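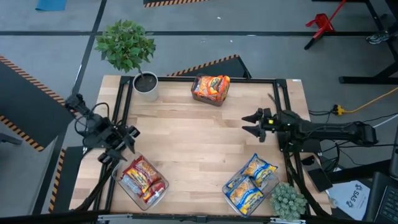 *Fig. 1. The two-arm table, with the snack tubs at its edges.*

## Session 6 – two arms, one table

Right, last time we got as far as making one joint move when we asked it to, and I promised you whole arms. These notes go with the evening on building a two-arm sorting table in a shared workshop. They're written up from my own scribbles, so if something contradicts what I said out loud, trust the notes (mostly!).

### The frame comes first

I know everybody wants to bolt the arms on and see them wave. Please don't. Square up the extrusion, clamp it to the table, then lean on it quite hard. If it creaks, it'll creak a lot more once an arm stops suddenly at full stretch. My first table, the one I called Fang, had a lovely pair of arms on a frame you could rock with one finger, and I spent most of March blaming the software for it.

Arms facing each other across the table is the layout I keep coming back to. Each one gets its own side and they share the middle, and the middle is where they'll bump into each other, so give it an owner. In our code (the project folder is called Divier) an arm has to ask for the middle before it moves in, and the other one waits. Crude, but I like crude – you can read it in one go and see who's waiting for whom.

### Cables

Leave slack at every joint. Turn each joint by hand to both ends of its travel with the power off, and watch the loops as you go. A loop that looks generous with the arm folded can go tight as a washing line at full reach.

### Things to pick up

Start with a foam block, by all means, but move on quickly. Crinkly wrappers are a much better teacher. They're shiny, they squash, they slide over one another, and the corners stick out where you least expect them.

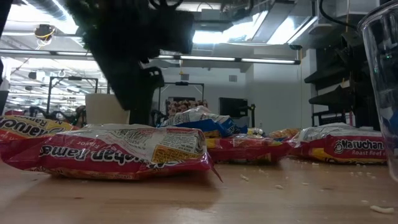
*Fig. 2. Gripper over ramen packets and a blue-and-white snack bag. Note the noodle crumbs on the wood.*

Crumbs are worth a word. Dry noodles break, and the bits get everywhere, so wipe the table between runs and keep a soft brush for the finger joints.

For closing force, begin low and creep upwards. I set the limit to 200 in our config file and went up in small steps from there. Your servos will use a different scale, so find your own starting number and write it down somewhere you'll see it again.

### Before next time

- Sketch your table from above and shade the part both arms can reach.
- Do the power-off cable check on each arm.
- Try 2 kinds of wrapper and note how each grip fails.
- Bring the sketch, even if it's on the back of an envelope.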